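Can't sleep so writing this now before it goes. Packed for tomorrow already. Overall, old trainers, the good scissors, two rolls of tape, the label stuff, sandwiches in the fridge with my name on even though I live with one other person and he doesn't eat egg. Train is early. Volkan says he'll pick me up at the other end if the van starts, if not it's the bus and then the hill.

Job is the back room at Flirness again. Clean the boards, wipe the rails, do something about the cables before one of us goes headfirst. Was meant to be done in spring. Then Cletus hurt his wrist, then it was the roof, then everyone simply got used to stepping over things. I got used to it as well, can't talk. Siamak sent a list. It has "boards" on it four times in different places, I think he was adding to it on his phone while walking.

Must remember: vinegar. Must remember: ask Amado about the key. Must remember to ring Mum back, she's rung twice about the curtains. 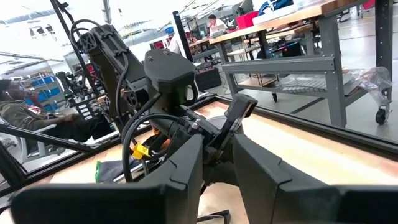 Potolness, August 13, 2019

Back at Volkan's, feet up, absolutely shattered. Hands smell of vinegar and will do till September I should think.

Van started. First good thing. Key was NOT where Amado said, it was in the other jar, the one with the stamps. Lost a good bit of the morning to that. Kettle on, tea in the chipped ones, then straight in.

Boards first. Lovely pale wood under it all, washed out looking, almost the colour of porridge. I'd got it into my head they were darker. Volkan wanted to oil them and I said no, leave them, we'd only be skating about. He sulked for the length of one biscuit. Warm water, a drop of vinegar, wring the cloth out properly, go with the grain. He goes across the grain. I've told him. Siamak has told him. He did the far side his way and I did the near side mine and I am not going to write down which looks better.

Corners are the worst. Where the board meets the black rail there's a line of muck that a cloth just rides over. Tried a butter knife in a duster, no good, too fat. Old toothbrush did it in the end. Cletus turned up with crumpets as I was on my knees with a toothbrush and laughed so much he had to put the bag down. His wrist is fine now by the way. Fine enough for carrying crumpets, not fine enough for a bucket.

The rails want wiping twice. Once damp, once dry, otherwise you get smears all along and they show up something terrible on black. Same with the uprights. I got the giggles halfway up one, no idea why, no breakfast probably.

Then the cables. Oh the cables. Black, every one. Who buys only black cable? They hang down in a bundle and curl about and if you pull what you think is the end it's the middle. Siamak's idea is tags, yellow, clipped on, write on it what it is and where it goes. One little yellow tag among all that black and your eye goes right to it, so he's right, annoyingly. He'd bought a bag of 50 off some website called Jamura and I thought that'd be loads. He says 400 would be nearer. He is exagerating but he did say it with a straight face.

Argued about what to write on them. I said plain words, he said numbers and a notebook. A notebook! It'd be lost by teatime. Everything in that room goes missing in the end, I've lost a tape measure, a glove and a perfectly good pear in there. Plain words won, for now. My writing is the neatest so guess who's doing it. Pen kept skidding on the plastic. Need the proper sort with the fine tip, £19 for a set in the Lundgren shop which is daylight robbery, will ask at the post office first.

Lunch outside on the step. Egg sandwiches had gone a bit warm. Ingvar came by with the dog and stood telling us about his plums for ages, a good crop, wasps in everything. He asked were we nearly done and Volkan said yes and I said no, same moment. Gave us a bag of plums anyway. Ate too many.

Afternoon slower. Always is. There's a flat grey thing lying on the boards at one side, I call it the cloth and Volkan calls it the pad, and we had a proper ten minute debate over washing it. My view is it holds dust and just puts it back. His view is if it goes in a machine it'll come out the size of a flannel. Compromise – shake it out of the window, put it back, say no more. And the little green thing next to it, I keep meaning to ask what it's for, then someone shouts tea and I forget. Didn't ask again today. It's a small bit of green down there and I'd rather miss it if it went, so it stays put on the boards as far as I'm concerned.

Siamak wants a rule that nothing gets left on the boards overnight. I said good luck. He wants it written up by the door. Cletus said make it rhyme. We then wasted I don't know how long on rhymes for "boards". Hoards, swords, lawn. (Lawn was Cletus.)

Things still to do, so I don't lie awake again:
underneath, which we didn't even look at
more tags
proper pen
new toothbrush, not to be confused with MY toothbrush
give Amado his key and ask why there are two jars
10 minutes on the window, it's filthy on the outside and no one's ladder reaches

Quite pleased though. Stood in the doorway before we locked up and it did look better, the wood anyway. Lighter. You want to put your hand flat on it. Volkan stood there as well and said it would of been nicer oiled.

Rang Mum from the van. Curtains are too long, she's going to take them up herself, she's not, I'll be doing it. Told her we'd had crumpets and she wanted to know whose crumpets.

Bath now if there's hot water left. Knees are a disgrace. Plums on the windowsill, must not leave them behind in the morning, and the egg box is Volkan's so put it back.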